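3.2 Sharing Trays and the Mixed Snack Problem

Snack trays are a wonderful thing to study, and they have had far too little attention. Most work on household storage deals with boxes and jars, which stack. A shared tray is mostly bags, and bags slump, slide and spring back. We recorded 93 packing sessions at home tables. Each person filled one low-walled tray from a mixed pile and was free to start over as often as they liked.

The first packet to go in mattered a great deal. People who began with a big, light bag at one end tended to build toward the other end and tuck the small packets into whatever gaps were left. People who began with the small packets often had to lift them out again, and many of them laughed while doing it! 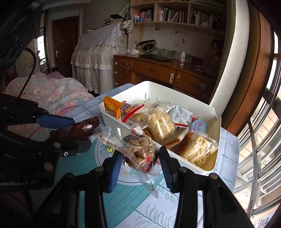
Stiff packets were the other favorite. A bar or a wafer pack will stand in a corner and give the softer bags something to lean on, and several people found this out by themselves within a minute or two. Sandhu called these "bookend" packets in her session notes, and we have kept the word. Clear bags brought a pleasure of their own, with people turning them so that the food faced up.

We also looked at the pile itself. Across all sessions we logged 526 placements, of which 358 stayed where they were first put. The rest were moved at least once, mainly to make room for something wider. A typical pile held an oat bar, sliced toast bread, round cookies, puffed crackers, a packaged cake, mixed nuts and a box of wafer biscuits, all lying on the table in front of the tray (Figure 2).

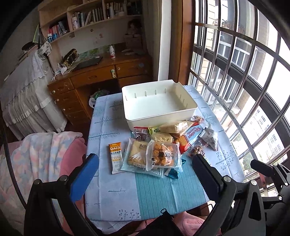 Figure 2. Packaged snacks and the empty white tray on a covered table.

3.3 Coding the Placements

Kombo and Sandhu coded every session separately, using the Ruddock sheet with one added column for leaning packets.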